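Is the Bruvbridge robotics open day OK for little kids?
Hao
We're thinking of going in February with our two, aged 4 and 7. Is there much to see, or is it mostly talks?

Yanling Dong
Go! We went last year and my lot loved it. Head for the picking demo first, where the arm pulls household bits and soft toys out of a big grey bin. You can stand quite close and my favourite part was watching the fingers settle on something – I could've stayed until closing!

Zerker
Parking is $4. Get there before 2 pm, they cap it at 300 people.
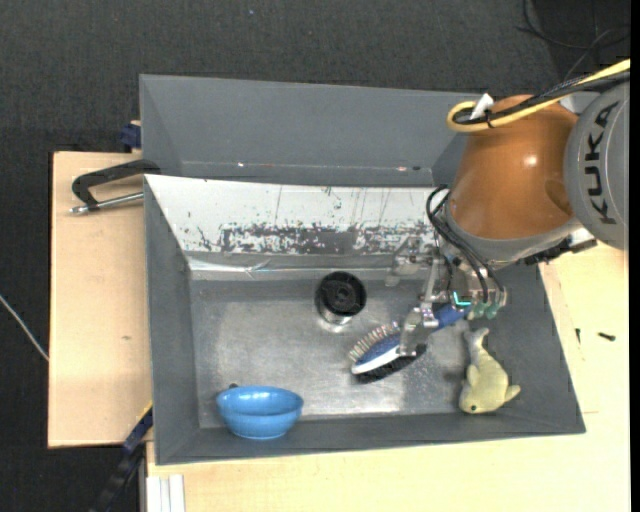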